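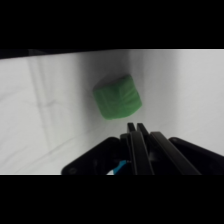

Wrist cam demos: how varied should the starts be?

odair_leite wrote:
Hi all, long-time reader, and I finally have something to ask! I'm collecting teleop demos for a pick-up task with a soft green cube on a white sheet, and I've got 300 episodes so far. My trouble is that I start nearly every one with the fingers almost closed and the cube just past the tips, and I'm wondering if I've painted myself into a corner. Do I keep going to 629 like the Skoketti folks did, or stop and mix things up?

drinano_fan wrote:
Stop and mix! I did 2,346 episodes from one home pose (yes, really, most of my April) and the policy fell apart whenever the block was turned a little. Move the cube, turn the cube, open the fingers to different widths before you begin.

Georges T. wrote:
I'd go easier than that, friend. With a wrist view the cube already shifts around plenty as you approach, and if you randomize everything at once you may need a lot more data before it learns anything at all. I'd keep what you have, add 200 with the cube rotated, train, and look at where it misses.

drinano_fan wrote:
Fair, but you have a nicer arm than most of us, Georges. My starts drift whether I like it or not.

odair_leite wrote:
Thank you both, this is so helpful! One more worry: the cube is squishy, and I tend to squeeze it differently each time. Should I throw out the hard squeezes?

Georges T. wrote:
Keep them if the lift was clean, and tag them so you can drop them later. I'd sooner toss the ones where you paused halfway to think.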